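Prutach Cooling Sheet Set by Aritz

29 shares
3 comments

Aritz says the Prutach fabric sleeps cooler than cotton. Maybe. We stock it because it washes well, and we'd treat the "cooling" part as a nice word on the package. The Grikville store has had a set on its own bed since July.

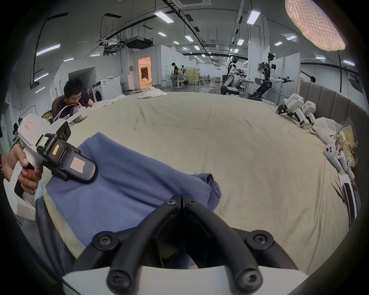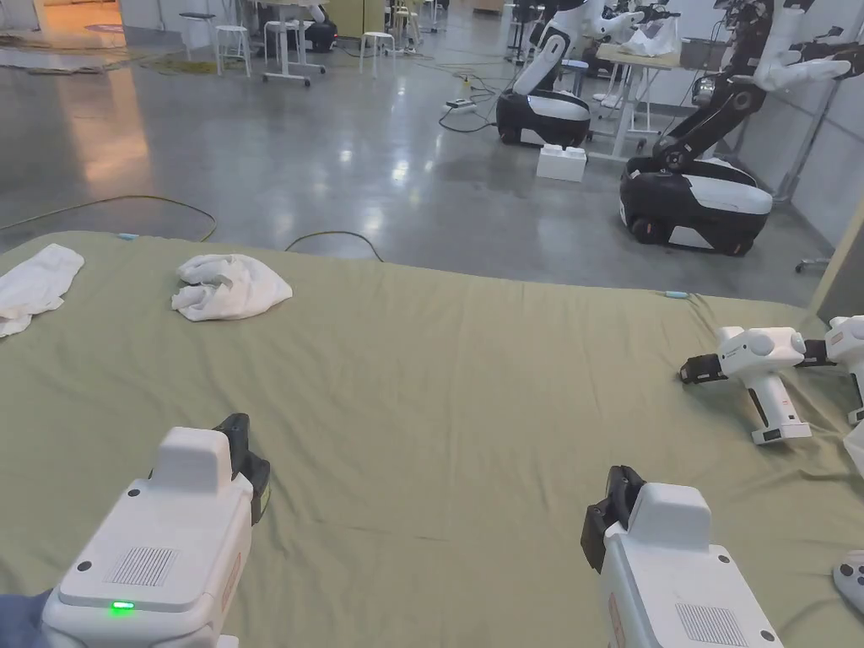

Deep pockets are promised too – measure your mattress first, topper included. The set costs $90, which is a lot for polyester blend. Returns are open for nine days, washed or not, so sleep on it before you believe the label.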